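報道関係者各位

Tredville工科専門学校 広報室
文:Bergþóra Damgaard
12月

学生ロボットクラブ「Cernenum」、手持ちグリッパーによる組立作業の記録プロジェクトを学外に公開

Tredville工科専門学校の学生ロボットクラブCernenum(セルネヌム)は、手で持って使うグリッパーで家庭用の樹脂製品を扱い、その動作を記録する学生プロジェクト「Skodivico」の活動内容を、このたび学外に公開いたします。あわせて、学生自動化競技会「Kárason杯」の組立部門への参加を決定しましたので、お知らせいたします。

Cernenumは授業とは別に活動しているクラブで、現在の部員は11名です。機械科の学生が中心ですが、情報科と製品デザイン科の学生も参加しています。昨年度までは車輪で走る小型ロボットを作っていました。今年度は活動の内容を大きく変え、「つかむ」「持ち上げる」「合わせる」という手の仕事をテーマに選びました。

1. プロジェクトの背景

昨年のKárason杯で、当クラブは搬送部門に出場しました。箱を運ぶ課題は最後まで終えることができましたが、同じ会場で行われていた組立部門を見学した部員たちは、強い印象を受けました。曲がった部品、すべりやすい部品、力を入れすぎると変形する部品を、どの学校のチームも苦労しながら扱っていたからです。

帰りの電車の中で、次の年は組立部門に出ようという話になったそうです。ただし、当クラブには組立作業の経験がほとんどありませんでした。ロボットに何をさせたいのかを決める前に、まず人間がグリッパーを手に持って同じ作業をしてみることにしました。それがSkodivicoの始まりです。

グリッパーを手に持つと、指先で直接さわる時とは作業の順番まで変わります。人の手なら無意識に持ちかえる場面でも、二本の指しかない道具では、最初にどこをつかむかをよく考えなければなりません。部員はその考えた内容を、動作の記録と一緒にノートに書いています。
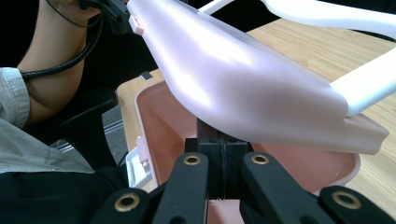
ピンク色の容器の上で、曲面をもつ樹脂部品をグリッパーではさむ作業

2. 活動の内容

練習は放課後に、実習棟の教室で行っています。学生は交代でグリッパーを持ち、部品を持ち上げる、向きを変える、相手の部品に近づける、という動作をくり返します。一回の動作を一件として数え、今学期の記録は206件になりました。競技会の前までに300件を集めることが、クラブの目標です。

記録の件数だけを増やすことは、目標にしていません。一件ごとに、担当した学生が短い感想を付けることを規則にしました。「最初の位置が高すぎた」「右の指を先に当てたほうがよい」「相手の部品を見ていなかった」など、内容はとても具体的です。この感想は毎週の集まりで読み合わせ、同じ失敗が続いている場合は、その動作だけを取り出して練習します。

扱う部品には、あえて左右の形が違うもの、ふちの厚さが場所によって変わるものを選びました。四角い木のブロックで練習していた最初の数週間と比べると、作業の速さは落ちました。しかし、部員の書く感想は長くなり、話し合いの時間も増えています。

道具の手入れも、学生が自分たちで行います。指先のゴムの状態は、つかみ方の結果に影響します。ところが、はじめのころは点検の決まりがなく、すべった原因が持ち方にあるのか、ゴムにあるのか、あとから区別ができませんでした。現在は、作業の前に二本の指を開き、左右のパッドを見くらべてから始めることになっています。パッドに傷みがある時は、そのことをノートの一番上に書きます。 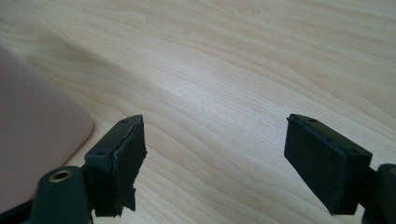
左右の指先パッド。左側は端が破れ、右側は四角い形を保っている

傷んだパッドをいつ交換するかについては、クラブの中でまだ意見が分かれています。少しでも破れたら新しくするべきだという学生と、競技会の本番でも破れることはあるのだから、その状態での記録も必要だという学生がいます。今学期は、パッドの状態を必ず書くという条件で、両方の記録を残すことにしました。記録を整理したあと、二つの場合の違いを発表する予定です。

3. Kárason杯組立部門への参加について

組立部門の課題は、複数の樹脂部品を決められた順番で台の上に組み上げるものです。部品の詳しい形は、当日まで知らされません。そのため当クラブでは、ひとつの形に慣れることを避け、部品のどこに平らな面があるか、どこが厚いか、どこに突起があるかを、つかむ前に声に出して確認する練習をしています。

出場するのは、11名のうちの5名です。残りの部員は、治具の製作、記録の整理、予備部品の準備を担当します。出場者は学年に関係なく、部員同士の話し合いで決めました。一年生も2名含まれています。

とくに時間をかけているのは、薄い板状の部品を立てたまま保つ練習です。平らに置いてある部品を上からつかむより、立てた部品のふちを両側からはさむほうが、はるかに難しいと学生は話しています。指の一本を内側に、もう一本を外側に当てるので、力の向きが少しでも違うと部品が回ってしまうためです。この練習だけのために、ノートを一冊新しく用意しました。

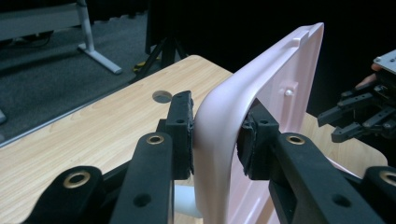 うちの学校でも同じような練習をしていますが、ふちの丸い部品は本当に難しいです。はさむ力を強くすれば安定すると思って、学生はみんな強くしてしまいます。強くするほど丸い面の上で指が逃げるので、私のところでは、まず弱い力で当てて、部品が自分で落ち着く向きを待つように教えています。Cernenumの皆さんがノートに何と書いているのか、競技会の前にぜひ読ませてほしいです。(公開にあたり当校に寄せられたご意見より。匿名希望)

このご意見は部員全員で読みました。弱い力から始める方法は、すでに次の練習の予定に入れています。ノートの内容も、読みやすい形に直してから、学外の方にもお見せできるように準備を進めています。

4. 今後の予定

練習の見学は、競技会の前まで受け付けます。見学の時間は午後4時からです。中学生、高校生の方には、グリッパーを実際に持って部品をつかむ体験も用意しております。体験を希望される場合は、申し込みの時にその旨をお書きください。

競技会のあとには、校内で報告会を開きます。うまくできた動作だけでなく、何度練習しても安定しなかった動作についても、学生が自分の言葉で説明いたします。使用した治具の図面は、報告会の会場で配布いたします。

取材をご希望の報道関係者の方は、下記の広報室までご連絡ください。学生への質問は、前もってお知らせいただければ、担当の部員が準備をしてお答えいたします。授業期間中のため、お返事に少し時間がかかる場合がございます。

最終更新:12月 午後3時

お問い合わせ:Tredville工科専門学校 広報室(担当 Damgaard) | © Tredville工科専門学校 | ページの先頭へ戻る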